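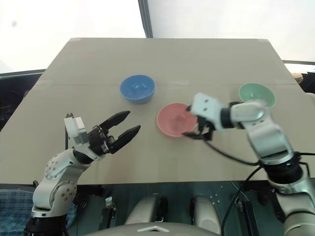

*Citalico cell, both arms over the work surface. Bowl task, right gripper at the pink bowl.*

**Progress report: upkeep and setup of the two-arm cell**
28 February 2022
For: Lindqvist Fund, equipment support line

The last report promised that this one would be shorter. The cell had other ideas, mostly to do with the right wrist.

**Where things stand**

The cell runs. In December it ran on the days it felt like it. Since the January rebuild we have logged 394 complete bowl runs and stopped early 5 times, and I can account for all of the stops, including the one that was my elbow on the stop button. The comparable stretch before the rebuild gave us 105 complete runs and a lot of standing with arms folded.

Your grant paid for the replacement gripper fingers, the spare joint seal kit and my hours. The cardboard came out of the recycling and has not been charged to you.

**Work surface**

We gave up on the rubber mat. It was expensive, it looked serious, and it crept toward the operator a little every session until the taught positions meant nothing. The table is now covered in plain cardboard, two panels joined with tape across the seam, with more tape at the far corners. It stays where it is put. A fingertip driven too low dents the board, which is a far cheaper thing to dent than a fingertip. We found that out twice in the first week and swapped the near panel once.

The seam does matter. A bowl placed across the tape sits very slightly tilted, and the left gripper then closes on the rim a hair late. Start positions have been moved clear of it. I would like a single sheet big enough for the whole table, and have been told by Pornen, who supply our packaging, that such a thing exists and comes by the pallet. We do not need a pallet.

**Left arm**

Nothing to report, and I would like that noted somewhere permanent. Cleaned, joint bolts checked against the torque sheet, fingers realigned once. It repeats to where we left it.

**Right arm**

The wrist fault described last time turned out to be two faults taking turns. One was a connector that had been reseated so often it no longer cared whether it was in. That has been replaced. The other was the finger offset, which had been entered with the wrong sign during the December setup. The handwriting in the setup log is mine.

After both fixes the right gripper comes in at the rim of a bowl instead of slightly inside it. We slowed the last part of the approach as well. I may put some speed back once I have run out of other things to worry about.

Cabling on this side is still not good. The black cable from the gripper hangs in a loose curve over the board and back toward the lower joint. It has the slack it needs for full reach, and when the arm is anywhere else it has a good deal more than it needs. So far it has dragged one bowl out of position and has not caught on anything that would cost money. Clips from Lukero were ordered and arrived in a size suited to a garden hose. The right ones are on back order. Cable ties are not the answer; I tried them, and they held beautifully until the wrist rotated.

**Bowls**

We run with three, one light blue, one pink and one mint green. The original plan called for matching white ones, and against our white backdrop the person watching the monitor kept losing them. Different colors also make the log easier to read. "Missed pink" tells me more than "missed object 2," particularly at the end of an afternoon.

**Upkeep routine**

Current routine, which takes less time than it takes to write down:

- Before the first run: wipe the fingers, check the tape at the seam and corners, move both arms through full reach by hand control and watch the cables.
- After every 208 runs: bolts, finger alignment, photo of both wrists for the log.
- Whenever a bowl is dropped: stop, look at the fingertips, write it down *before* restarting.

The third item is the one that gets skipped. I have moved the notebook to where you have to pick it up to reach the restart key.

**Money**

Within budget on parts. Slightly over on hours, nearly all of it spent looking for the wrong-sign offset. I am not asking for those hours back. The joint seal kit is still unopened, and I suggest we keep it that way for as long as the joints allow.

**Next period**

1. Fit the proper cable clips on the right arm when Lukero sends them, then repeat the full-reach check on both sides.
2. Re-teach the start positions with the final cable routing in place.
3. Try the approach at the old speed, one arm at a time, left first.
4. Write the setup procedure out in full so that the sign of the finger offset is checked by a second person.

One decision is needed from you. The replacement fingers have a long delivery time and we hold no spare pair. I would like to order one now, out of the parts line, while there is money left in it. A yes by email is enough.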